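浅色木纹桌面：发白的那片是反光还是漆面雾化？顺便问怎么分辨贴面和木皮

版块：家具与表面处理 ＞ 桌面、台面

窗边的锯末
楼主

桌子是 Oltlow 的浅色款，用了八个月，平时放笔记本和纸质资料，不放热锅。最近发现靠上偏左的一大片颜色发白，带点银灰，右下角则正常，偏暖。换个角度站，白的范围会跟着挪一点，但我不确定是整片在挪还是只有边缘在挪。

已经做过的：
清水湿布擦，再干布擦，没有变化。
中性洗洁精稀释后擦，没有变化。
手摸上去平滑，没有发涩，没有颗粒感。

问题有这么几个：
这种发白属于反光还是漆面雾化？
商品页写的是“木质饰面”，这个说法到底指三聚氰胺贴面还是天然木皮？
如果是木皮，能不能上蜡？

桌上还有一个很小的黑点，位置大概在中间偏左，不确定是脏东西还是纹理的一部分，一并问了。

封边条批发
回复楼主

先说“木质饰面”。这个词在商品页上没有约束力，浸渍纸也有人这么写，木皮也有人这么写。要看检验报告或者说明书里的材料栏，写“浸渍胶膜纸饰面人造板”的是贴面，写“装饰单板贴面”的是木皮。说明书要是丢了，看桌底的标签。

发白问题信息不足。角度一变就挪的，优先当反光处理。

慢干清漆
回复楼主

判断雾化有个很简单的办法：关掉顶灯，拉上窗帘，用手电贴着桌面横着打。反光会跟着手电走，雾化的地方不管从哪边打都是一层散的白。要分几个方向打，只打一个方向没有意义。

另外说一下，漆面雾化通常有诱因，热、水汽、酒精都算。楼主没放过热东西，又没提酒精，我倾向于没坏。

擦桌子的别用酒精
回复 慢干清漆

补一句，很多人擦桌子用的“免洗”湿巾里就有酒精，自己不当回事。楼主先看看湿巾的成分表。硝基漆对酒精比较敏感，水性漆要看体系，三聚氰胺面基本不受影响。

窗边的锯末
楼主

湿巾用过，Khaemba 的那种桶装，成分表上没有乙醇，有表面活性剂和香精。

说明书找到了，材料栏只有一行“人造板，表面饰面处理”，等于没写。桌底没有标签，只有一块撕过的胶印。

封边条批发
回复楼主

表面活性剂加香精，擦完不过清水的话会留膜，膜干了之后也会让高光区发灰。你前面清水擦过一遍没变化，可能是水量不够，也可能本来就没膜。建议用微湿的超细纤维布，分小块擦，每擦一块换一面布，最后用干布收。

至于桌底，找裸露的切口。走线孔、螺丝孔内壁、抽屉滑轨后面的锯口都行。木皮有厚度，切口上能看到一条颜色和面上一致的细线；浸渍纸几乎看不出厚度，切口处直接就是基材。

老木皮仓管

我对楼上的切口法有保留。现在的薄木皮做得很薄，肉眼看切口和纸没多大区别，没有放大镜别下结论。

我更愿意看纹理。看三处：
一是图案有没有重复。浸渍纸是辊筒印的，版有周长，同一个山纹隔一段距离会再出现。桌面够长的话能找到，桌面短的话不一定。
二是木射线和导管。天然木皮斜着看，导管处有真实的凹陷，光扫过去是断断续续的短线。同步压纹的贴面也有凹陷，但凹陷和印刷图案在局部会错开。
三是不同方向的明暗。木皮的纤维方向有起伏，转着看，深浅会互换。纸做不到这一点，光泽变化是整片一起变的。

第三条和楼主的“发白”有关系。如果是木皮，纤维斜切的部位本来就会随角度发亮，跟漆面坏没坏没有关系。

封边条批发
回复 老木皮仓管

第三条不能用来反推。楼主说的是一大片发白，纤维起伏造成的明暗是跟着纹理走的，边界应该顺着纹路。一大片不分纹路地白，先考虑窗户和灯。

同步压纹那条也太理想。便宜的贴面根本不同步，贵的贴面错位量小到摸不出来，楼主手里没有对照样，看了也说不清。

老木皮仓管
回复 封边条批发

所以我列的是三处，要合起来看。单独一条当然不可靠，切口法单独一条同样不可靠。

慢干清漆

两位先别争材料，发白和材料是独立的问题。楼主先做手电测试。

窗边的锯末
楼主

手电测试做了。晚上关灯，从左、从右、从窗户那边各打了一次。亮斑跟着手电走，没有固定不动的白。原来发白的那片，从窗户反方向打过去，颜色和右下角看不出差别。

按 慢干清漆 的标准，应该就是反光。

慢干清漆
回复楼主

对，漆面没事。白天那片白是窗光加上半哑光面的漫反射，面越浅越明显，深色桌子上同样的反光你只会觉得是一块亮斑，浅色桌子上就变成“褪色”。

不想看见的话，移桌子或者加一层透光帘，别在面上想办法。

三米卷尺

路过问一句，半哑光和哑光在这种浅色面上差多少？我在选桌子，Hovska 有一款全哑光的，导购说完全不反光。

慢干清漆
回复 三米卷尺

“完全不反光”不成立。哑光只是把镜面反射打散，掠射角下照样发白，而且发白的范围更大、边界更糊。哑光的好处是看不到灯管的形状。代价是手印和油膜更显，擦多了局部会起光，一旦起光就很难恢复均匀。常擦的桌子我选半哑光。

擦桌子的别用酒精
回复 慢干清漆

不同意常擦就选半哑光。起光主要是用力和磨料造成的，魔术擦、牙膏、粗布才会。正常湿布擦全哑光的贴面，我自己那张用到现在没有可见的亮块。真要说起光，木皮上的哑光水性漆才是重灾区，贴面耐磨得多。把两种面放在一起讲会误导人。

慢干清漆
回复 擦桌子的别用酒精

这个可以接受，我说的是漆面，没有把贴面算进去。三米卷尺 先问清楚 Hovska 那款是哪种面再决定。

三米卷尺

问了，客服回“环保材质”。

封边条批发
回复 三米卷尺

那就让他们发检验报告，发不出来就按贴面的价钱谈。

窗边的锯末
楼主

继续说材料。按两边的方法都查了：

切口：走线孔内壁有黑色塑料护圈，撬开后里面是基材，最上面有一条很浅的线，看不出是皮还是胶。用手机微距也糊。
重复：桌面上有几处拉长的椭圆圈纹，互相比较过，形状都对不上，没找到重复。
凹陷：指甲横着划没有感觉。
转角度：深浅有变化，但说不好是纹理在变还是光在变。

结论是没有结论。

老木皮仓管
回复楼主

没有重复，偏向木皮，但证据弱。圈纹多的弦切料，版长一点的浸渍纸也能印满一张桌面不重样。

护圈下面那条浅色线量过厚度没有？

窗边的锯末
楼主

没有量具。护圈翻边的宽度是六毫米，那条线和它比细得多，只能说到这个程度。

封边条批发
回复楼主

还有个破坏性的办法，在桌底不显眼的地方滴一滴丙酮，漆面会软，三聚氰胺面不动。前提是桌底和桌面同一种饰面，很多桌子底面用的是平衡纸，测了也白测。所以我不建议。

老木皮仓管

同意不建议。这条难得一致。

擦桌子的别用酒精

要不要上蜡的问题还没人答。我的意见是材料没确定之前不要上。贴面上蜡渗不进去，全浮在表面，吸灰，反光更乱。木皮外面有封闭漆，蜡同样进不去，结果差不多。只有擦油或者开放漆的木皮，蜡才有实际作用，而楼主这张摸上去平滑、划不出凹陷，不像擦油面。

所以两种可能都指向同一个做法：不上蜡。

慢干清漆
回复 擦桌子的别用酒精

附议。补充一条，蜡上了以后想补漆，要先脱蜡，麻烦。

窗边的锯末
楼主

好，不上蜡。日常就用微湿超细纤维布加干布，Khaemba 的湿巾停了。

黑点还是没弄清楚。湿布擦了没掉，因为很小，也可能是没擦到。

封边条批发
回复楼主

先用胶带粘。透明胶带压上去，揭起来对着白纸看，点到了胶带上就是浮尘或碎屑。没粘下来再用塑料卡片的边轻轻推，卡片放平，别立起来刮。金属片别用。

还不动的话，可能有以下情况：
墨点。贴面上用橡皮能擦淡。
压进面里的杂质。贴面生产时会有，出厂就在。
小节子或者矿物线。木皮上常见，边缘会和周围纹理有过渡。

老木皮仓管
回复 封边条批发

浅色木皮上的针尖大小的黑点，我见过的多数是针节或者树脂点。和纹理有没有过渡，放大看才准。孤零零一个、周围纹理没有绕开它的，优先当脏东西。

三米卷尺

橡皮能擦墨点是哪种橡皮？

封边条批发
回复 三米卷尺

普通白色绘图橡皮。带砂的那种不行。

潮湿地区住户

插一个相关的。我这边湿度高，同样是浅色桌面，封边附近起了一圈发白，手电照过，不跟着光走。按上面的标准是雾化？

慢干清漆
回复 潮湿地区住户

在封边附近、不跟着光走，先查封边有没有开口。水汽从边上进去，漆和基材之间失去附着，看起来就是白边。用指甲顺着封边推，有松动的话先干燥再补胶，别急着处理白色。干燥要慢，电吹风不要贴着吹，面会鼓。

潮湿地区住户

有一段能推动，长度几乎八厘米。先放除湿机旁边。

封边条批发
回复 潮湿地区住户

热熔胶封边可以隔着布用熨斗低温压回去，PUR 胶封边不行，加热不会重新熔。不知道是哪种胶就用白乳胶，压住别动，溢出来的胶趁没干擦掉。

老木皮仓管
回复 封边条批发

熨斗这一步对浅色漆面有风险，温度稍高就泛黄，建议直接走白乳胶。

封边条批发

隔布、低温、短时间，没问题，做过很多次。但新手用白乳胶更稳，这点不争。

潮湿地区住户

用白乳胶。

三米卷尺
回复楼主

半哑光在浅色面上，白天反光到底什么样？想跟 Hovska 那张比。

窗边的锯末
楼主 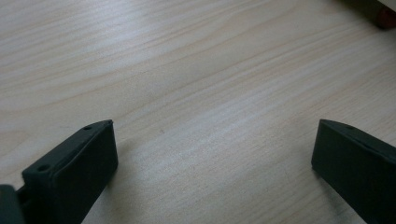 Clindach，3月

纹理走向是斜的，从左下往右上，弧度不大，左上和中间一带纹路密一些，拉长的圈纹也在那边。发白的就是左上到中间这一大片，右下和靠近下沿的地方暗一点、暖一点，和我一开始说的一致。黑点在中间偏左，单独一个。

三米卷尺 参考的时候注意，亮区里纹理的对比会变弱，看颜色要看右下。

胶带还没粘，手头没有透明的，买到再试。材料问题我给 Oltlow 发了邮件，要求写明饰面种类，有回复再更新。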